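Ticket 139: left gripper width reading drifts, packets slip on lift
Opened by: Rawan Semaan
Assigned to: Ayman Hattar
Priority: normal
Status: open (reopened twice)

Rawan Semaan wrote:
The width reading on the left hand-held gripper wanders. Close it fully and it should read zero. At the start of a session it does. By the time I've done a run of picks it reads 5 mm with the tips touching. The right one stays put. Same firmware on both, same cable length, both plugged into the Bronau board. Thin items slip out on the lift more often on the left, and I think it's the same fault. Dalal says to recalibrate. I have recalibrated. It comes back.

Ayman Hattar wrote:
Swapped the left and right cables at the board. Drift stayed with the left gripper, so it isn't the board input. Reflashed anyway. Closing this for now, please reopen if you see it again.

Rawan Semaan wrote:
Reopening. I'm not sure why it was closed. Reflashing a thing you just showed wasn't at fault is not a fix.

Dalal Qaisi wrote:
The Virkus forum says this is heat. The sensor warms up, the reading climbs, you apply the correction table and you're done. I've put the table in the shared folder.

Octavio Quintero wrote:
I don't buy heat. I left the left gripper powered on the bench through a whole evening with nobody touching it and logged it the entire time. 1868 samples, flat line. If warming up did this, it would have done it then. The forum post has no plot and no numbers in it, and the person who wrote it sells the table.

What does move it is squeezing. I opened and closed it by hand 400 times and the zero walked out a little at a time, then stopped walking when I stopped. My money is on the magnet creeping on its shaft, or the set screw that holds it. I'd like someone to take the cover off before we paste a correction on top.

Senga McIver wrote:
Cover off. Set screw was snug, not tight. No thread lock that I could find. Magnet looks fine. I put a paint mark across the magnet and shaft so we can see if it turns. Did not tighten anything yet, on purpose. Please nobody "help" until we have a before reading.

Ayman Hattar wrote:
Should we also change the finger pads? Preletti has a softer set.

Octavio Quintero wrote:
One change at a time. If we swap pads and tighten the screw on the same night we'll learn nothing, and we already did that once in July with the Bråten mount.

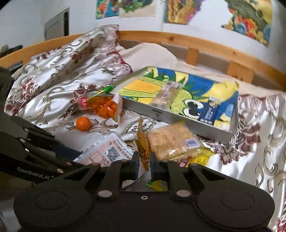

Rawan Semaan wrote, Tue 29 September:
Slips are still my main complaint, and I'd like the test items to match what we really pick up. Foam blocks don't slip. Snack packets do, and a narrow one held nearly edge-on between the fingertips, like the orange-brown one, gives the pads very little to work with. So please keep at least one of those in the test, plus the big clear package of crackers for the wide end and the round orange fruit for something that doesn't fold. If the zero is off, I'd expect the thin packet to suffer first. That is a guess and I'd like it tested as one.

Senga McIver wrote:
Fine by me. Plan:
Before reading with the screw as found, closed on nothing.
Same set of picks with the left gripper, then closed on nothing again. Check the paint mark.
Tighten, thread lock, leave overnight.
Repeat with the same items.
Write down slips separately from drift. They may have nothing to do with each other.

Dalal Qaisi wrote:
And if the paint mark hasn't moved?

Octavio Quintero wrote:
Then I'm wrong about the magnet and we look at play in the linkage. Still not loading the table.

Ayman Hattar changed status from open to waiting on test.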